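Makowska Workshop Course: Handling Soft Things with Simple Grippers
Notes for Unit 10, comparing fingers on the hand-held tool
Revised 2018-11-18

Welcome back, everyone, and well done for getting through the calibration unit, which I know was a bit of a slog. We can finally pick things up now! Please read these notes before you come in, even if only over a cup of tea, and bring your logbook along, as we'll be writing in it from the first try onwards.

What we are comparing

There are 2 sets of fingers in the tray. The Dumetard set is the stiff one, with blunt ends that meet squarely. The Grukov set bends a little when it meets the table, and people tend to fall in love with it straight away (I certainly did) until they try to lift something thin and heavy with it. I'd like you to use both on the same cloth, in the same sort of heap, and make up your own minds.

Those of you who took the August course will remember that we used stiff cardboard shapes. Cloth is a different animal altogether. It has no fixed outline, it gives way when you push it, and the bit you thought you were going to grip has a habit of sliding under the bit next to it. When I went back through the Rustotwood log, which has 1,506 tries in it, the failures marked "closed on air" outnumbered every other sort, and a good many of those came from people aiming at the middle of the heap when there was a lovely raised fold waiting at the side.

How to do a try

Drop the cloth from elbow height and leave it as it falls. Please don't tidy it, however tempting that is. Start with the fingers fully open and low over the table, a good way back from the cloth, so that the camera on the tool has a clear view of both fingertips and the cloth together. Hold still for a slow breath, then move in.

Come in at a shallow angle and choose your fold early. If you change your mind halfway, that's quite all right, but write "changed" in the margin, as those tries read very oddly afterwards when you look at the recording and wonder what on earth you were up to. Close slowly until you feel the cloth bunch, lift to the height of the peg, and count to five. A try is good if the cloth is still there at five. If it is hanging by a thread at five, it is still good! 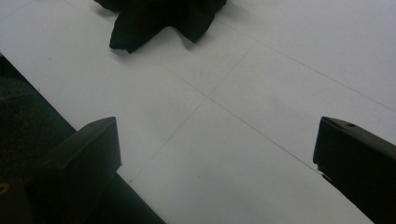 Fig. 1. Open fingers at a distance from the black cloth, as seen by the camera on the tool.

It's worth spending a moment on the fingertips in Fig. 1 and asking yourself how wide the gap is compared with the cloth. Distance plays tricks at this low angle. The fingers are close to the camera and so look enormous, and beginners nearly always close too soon. The faint seams in the white surface are a help in judging how far you have left to travel, once you've got your eye in.

Dark cloth is harder for the controller than light cloth, by the way, as folds in it don't show up so strongly. Do your first few tries slowly and look for the paler edges along the creases.

What to write down

For each try, note the finger set, whether you went for a fold or a corner, and the result. My own best score with the stiff fingers is 71 good tries in a row, and I'd be delighted to see it beaten. Swap finger sets when your page is full, and tighten the screws by hand only.

Before next time, read the section on closing force and bring one odd piece of fabric from home.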